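Trummer (film)

Trummer is a superhero movie set in the harbor city of Privasholm, and I'll admit up front that I've watched it more than is good for me. It was directed by Hye-jin Ahn, who came over from television, and it's the second entry in the Vosero series. You don't need the first one, but I'd see it anyway!

The story picks up five years after the flood. Bernow, the old team leader, has quit and is fixing boats (badly), until a former sidekick turns up asking for help. I won't spoil the ferry sequence, except to say it runs 23 minutes and I barely breathed.
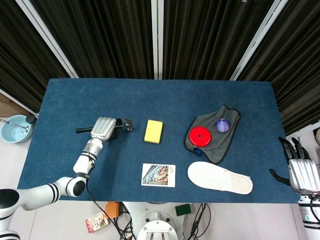
Casting took a while. Four actors read for Bernow before the part was filled, and fans on the message boards I hang around argued over every one of them. The announcement came on Thursday, July 20, 2023, and shooting started that October.

Reviews were mixed. Critics liked the fights and grumbled about the ending, and I'm with them on the second part – the last speech goes on forever. A third movie has been talked about, with Ahn returning as producer.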